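About us

Trastbridge Repair and Reuse
Who we are, what we take in and how the place is run

Trastbridge Repair and Reuse is a not-for-profit company. We collect office computers that firms and public bodies have finished with, repair the ones worth repairing, and pass them on at low cost to households, village halls, small charities and schools in the valley. We also run evening classes and a repair counter.

We started in the old seed merchant's on Urrutia Street in Lilircombe. The first stock was 31 desktop machines from an insurance office that was closing its upstairs floor. We had two benches, one good lamp and no heating to speak of. The lease there ran out after four years and we moved to our present unit on the Collulcombe road, which has a loading door, a dry store and a proper classroom. The shop sign from Urrutia Street is still over the inside door.

What we take

We accept desktop computers, laptops, flat monitors, keyboards, mice and network equipment. Power leads are always welcome. We do not take televisions, printers, microwave ovens or anything with a cracked battery. Printers are the thing we are asked about most, and the answer has been the same for years: the parts cost more than the printer, and we have nowhere to put them.

Collection is free within the valley for ten items or more. Smaller loads can be brought to the loading door between nine in the morning and four in the afternoon. Please do not leave equipment outside when we are closed. Rain gets into it and we then have to pay to dispose of it.

What happens to your data

Every drive is removed on arrival and given a number. Drives that pass a health check are wiped and the result is saved against the number. Drives that fail are drilled and sent for metal recovery. Donors who need a certificate should ask for one when they book, as we can't match drives to donors once a load has been broken up.

Repair and rebuilding

Most of the machines we see are ordinary business desktops. They were built to be opened and most faults are simple ones, such as a tired fan, a failed power supply or a memory module that has gone bad. We keep a stock of second-hand processors and memory and swap parts between machines of the same family. Fresh thermal paste is applied whenever a cooler has been off. 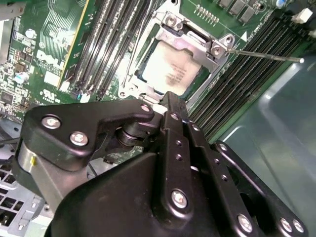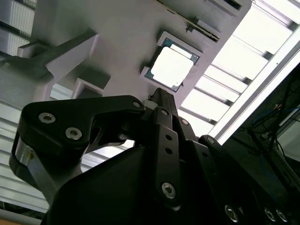
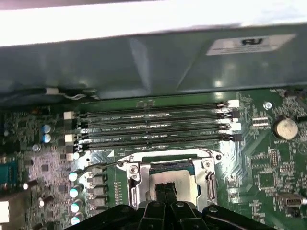
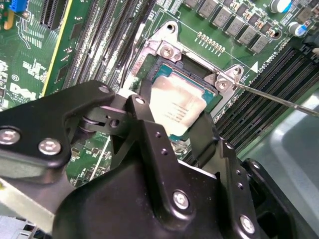 Collulcombe Primary wrote to us in January to say that the desktops in the library corner had lasted far longer than the school expected, and that the only complaint was the speakers, which were too quiet for a full class. The letter also asked whether we could supply headphones. We now do, in sets, with washable covers.

A rebuilt desktop with a monitor, keyboard and mouse costs £110. The same set is £89 for anyone receiving a means-tested benefit, and we ask to see a letter or an app screen as proof. Laptops vary in price and sell quickly. We don't hold them back for people who telephone. Everything we sell has a six-month guarantee that covers parts and labour but does not cover spilt drinks.

The repair counter

The counter is open in the afternoons. We look at the machine while you wait if there is time, and if there isn't we give you a ticket. There is no charge for looking. If the repair will cost more than the machine is worth we say so, and you can take it home or leave it with us for parts. Bring the charger with a laptop.

Classes

Evening classes run in the classroom at half past six. The beginners' course covers email, passwords, online forms and keeping photographs safe. The maintenance course covers cleaning, upgrading and finding faults, and those attending may bring their own computer. Both are free to residents of Trastbridge, Lilircombe and Collulcombe. Tea is provided, and there is a ramp at the side entrance.

How we are paid for

Sales and repairs bring in most of our income. The rest comes from scrap metal, collection fees from larger firms outside the valley, and a parish grant towards the classes. All 100 per cent of any surplus goes back into the company. Our accounts are kept at the front desk and anyone may read them there.

Finding us

The unit is behind the builders' yard, second door on the left. Buses stop at the bridge, five minutes' walk away. There is parking for unloading only, so please move your car to the bridge car park once you have finished.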